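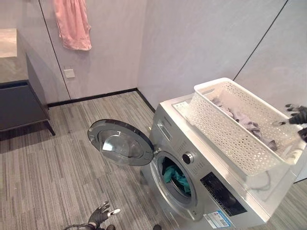
Fig. 1. Head camera view at the washer, right hand over the basket, left hand raised.

Teaching a two-handed robot to deal with laundry: what I did and what I got

This is the write-up for my project in the Kesberg lab course, handed in 2 February 2023. I picked laundry because I thought it would be the easy option (ha!) and because the washer corner was already set up when I started in August. The policy code is built on Kakau, the small imitation learning package our course uses, and I've kept its default settings wherever I could so that the next student can compare.

What I wanted to find out

Everybody in the course trains on demonstrations where a person drives the robot through the whole task from start to finish. My question was pretty simple: if I cut the task into short pieces and collect each piece separately, do I get a better policy for the same number of demonstrations? The pieces were reaching into the basket, getting a grip on one item, moving it over to the open door, and letting go of it inside the drum.

How I collected the data

I recorded 243 demonstrations by teleoperation. After throwing out the ones where I fumbled the controls or the arm stopped on a joint limit, I had exactly 200 left, which made splitting them very pleasant. Half were full runs and half were single pieces. The clothes went in the basket crumpled, never folded, and I shuffled them between runs. For the policy input I used only the head camera, with no wrist views, plus the joint positions of both arms and hands.

The basket sits on top of the machine, and that ended up mattering way more than I expected. With the head tilted down far enough to see the door and the drum, the basket is near the top of the view and the right hand is right above it. In Fig. 1 you can see how little room there is. I tried tilting the head up and then the bottom of the door opening disappeared, so I went back.

I kept the door wide open in all runs. Opening it would be a whole project by itself, and I wanted to finish this one.

Results

I ran 72 test trials, 36 for each policy, with a trial counted as good only if one item went from the basket into the drum with nothing hanging out over the rim. The policy trained on full runs managed 18 of 36. The one trained on pieces managed 27 of 36, so that's 50 percent against 75. I was really happy with that, though I want to be careful, as it's one task in one room and I was the only person driving.

Most of the failures were at the grip. Gray clothes in a heap all look alike to the camera, and the hand would close on two things at once or pinch a bit of fold and lose it on the way down. I counted two items as a failure even when both went in, which may be harsh! The other kind of failure was a sleeve caught on the door. That happened 7 times in total, 5 of them with the full-run policy.

The left hand is the part I'm least satisfied with. I mostly held it up and out of the way during the demos, and both policies learned to do exactly that. A person would use it to hold the basket steady or guide the fabric in. My demonstrations never showed that, so I can't complain.

Things I'd change

I'd collect more grips from a nearly empty basket, where the hand has to go deep and the side wall gets in the way. I'd also mix up the colors more. And I'd write down the head tilt angle on day one, because I lost an entire afternoon getting it back after somebody else's session.

The demonstrations and the trial sheet are in the course folder under Lutavport, with the discarded runs kept separately in case anyone wants to look at bad driving.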